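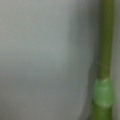 A green stem, seen from very near.

My aunt Farzana Hashmi asks me every July when a robot will do her housework. She has a small guest house in Prurthorpe, and each room gets a flower on the table. Changing them takes her 10 minutes per floor, and her knees do not like the stairs.

So I tried to give her a serious answer. Floors are already solved, more or less. Folding sheets is still slow. Flowers I had believed to be easy, but a stem is thin and smooth, and it must go into a narrow opening without bending. A person does this while talking on the phone.

On our table the task is one red artificial tulip and one tall brown cup with a wood-grain finish. The tulip lies flat and the cup stands upright - for my aunt this would be two seconds of work.
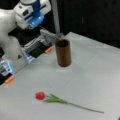 What I told my aunt

Not this year. Maybe a machine can carry her towels first, and I would be happy with that. She said she will keep the flowers for herself anyway.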